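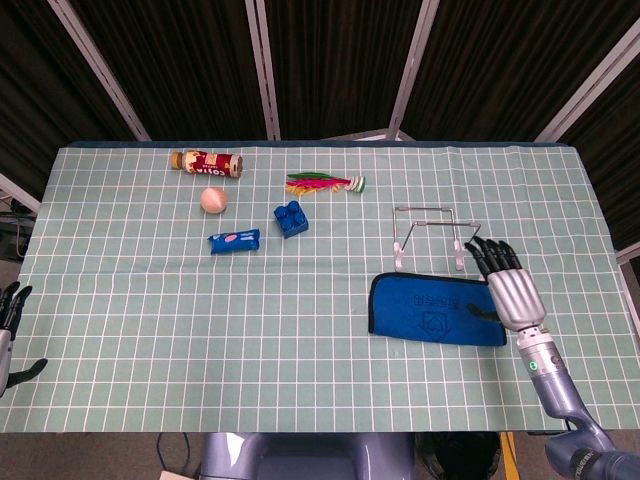
# Hodov Table Things

Notes and labels for small household items laid on a cloth. The set holds 1,729 records, and each record is one item in one layout.

## Fields

- `item`: everyday name, in lower case (`ball`, `shuttlecock`, `pouch`)
- `group`: one of 5 groups: food, toys, sport, bags, stands
- `pose`: `standing` or `lying`

## Remarks

A snack tube is always `food`, also when we do not know if it is full. Toy blocks are `toys`, whatever their colour.

In the Mastton part, 4 layouts still have the old name `purse` for the zippered pouch. We will correct them in May.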